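Informe de visita: jornada de puertas abiertas en el centro de Prendosar

La asociación Dunstan participó el pasado mes de marzo en la jornada de puertas abiertas que la empresa Prindus, dedicada al equipamiento de comedores colectivos, organizó en su centro de Prendosar. Acudieron 18 personas de nuestra entidad, en su mayoría responsables de comedor y personal de office de residencias y centros escolares. El presente informe recoge lo más destacado de la visita y se remite a los centros asociados para su conocimiento.

La recepción tuvo lugar a las nueve y media de la mañana en el vestíbulo principal. Rawiri Quinlan, responsable de formación de Prindus, dio la bienvenida a los asistentes y explicó el recorrido previsto: almacén de menaje, zona de lavado, sala de servicio en bandeja y, por último, una sesión de trabajo en el aula. Se entregó a cada visitante una carpeta con el plano del edificio y la ficha técnica de las principales familias de producto.

El almacén ocupa 632 metros cuadrados y está ordenado por colores antes que por tamaños, criterio que sorprendió a varios de los presentes. Según se nos explicó, los centros que trabajan con menaje de color suelen reponer por tonos, y la preparación de pedidos resulta más rápida si las piezas de una misma gama están juntas. El catálogo vigente comprende 398 referencias entre platos, vasos, cubiertos, bandejas y complementos. Se prestó especial atención a la línea Cistetti, pensada para personas mayores y para escolares de los primeros cursos, con piezas de colores vivos y cubiertos de mango fácil de distinguir.

En la zona de lavado se pudo observar el circuito completo de recogida, desde la llegada de los carros hasta el apilado final. El personal de la casa insistió en la conveniencia de no apilar las bandejas inmediatamente después del secado. También se comentó el desgaste de los bordes, que en opinión de nuestros asociados sigue siendo la primera causa de retirada de este tipo de piezas. Prindus tomó nota de la observación y se comprometió a facilitar datos propios sobre la vida útil de cada modelo.

La sala de servicio en bandeja fue, sin duda, la parte de la visita que suscitó mayor interés. Se trata de un espacio con suelo de moqueta gris donde se estudia la disposición de las piezas para un cubierto individual. Los ejercicios se realizan sobre un tablero de madera clara y parten siempre de un conjunto reducido: bandeja, plato, vaso y cubiertos. El contraste entre el color del plato y el de la bandeja se considera un elemento de primer orden, sobre todo en residencias donde parte de los usuarios tiene dificultades de visión. Un plato de tono coral sobre una bandeja gris claro se localiza con facilidad, y lo mismo puede decirse de un tenedor de mango naranja o de un vaso verde.

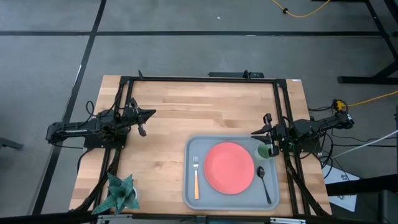
La colocación de las piezas dio lugar a un intercambio de pareceres bastante animado. En los centros de Dunstan conviven al menos dos costumbres: la de situar el vaso en la esquina superior derecha de la bandeja y la de dejarlo más cerca del plato, para facilitar el alcance a las personas con movilidad reducida. Cosimo Caputo, coordinador de comedores de nuestra asociación, defendió la segunda opción en el caso de los usuarios que comen sin ayuda, y recordó que una bandeja correctamente montada en cocina puede llegar descolocada a la mesa si el trayecto es largo. El señor Quinlan señaló que Prindus recomienda mantener el plato en el centro y el tenedor a su izquierda, y dejar la posición del vaso al criterio de cada centro.

Se habló asimismo del reborde de las bandejas. Los modelos con borde elevado retienen mejor los pequeños derrames, si bien algunas asistentes indicaron que complican la limpieza manual en los offices que no disponen de tren de lavado. Las esquinas redondeadas, por el contrario, recibieron una valoración unánime: se limpian mejor y causan menos roces en los carros.

Tras una pausa para el café - servido, como correspondía, en bandeja - el grupo se trasladó al aula de formación. La sesión de trabajo se dividió en dos bloques. El primero trató de la formación del personal de nueva incorporación, que en muchos centros se limita a un turno de acompañamiento. Prindus presentó un programa de 7 módulos breves que puede impartirse en el propio comedor, fuera del horario de servicio. El segundo bloque se dedicó a la compra agrupada de menaje, asunto pendiente desde la última reunión general. Se acordó solicitar a la empresa una propuesta de condiciones para los centros asociados, con precios diferenciados según volumen y con posibilidad de adquirir piezas sueltas de la línea Cistetti sin pedido mínimo.

En el turno de preguntas se plantearon cuestiones relativas a los plazos de entrega, la disponibilidad de repuestos y la compatibilidad de las bandejas nuevas con los carros ya existentes. Esta última preocupa de manera particular a los centros más antiguos, cuyas guías no responden a las medidas actuales. Prindus ofreció ceder bandejas de muestra para su comprobación en los propios carros. Los centros interesados deberán indicar el modelo de carro y el ancho de guía al efectuar la solicitud.

La jornada concluyó a la una y media. La mayoría de los asistentes valoró positivamente la organización y, en especial, el tiempo concedido a la sala de servicio. Como aspecto mejorable se mencionó el paso por el almacén, que resultó algo apresurado y no permitió examinar con detenimiento los cubiertos adaptados.

Dunstan agradece a Prindus y a todo el personal del centro de Prendosar la atención dispensada. Las solicitudes de muestras, así como las peticiones de copia del programa de formación, pueden dirigirse a la secretaría de la asociación a la atención de Cosimo Caputo.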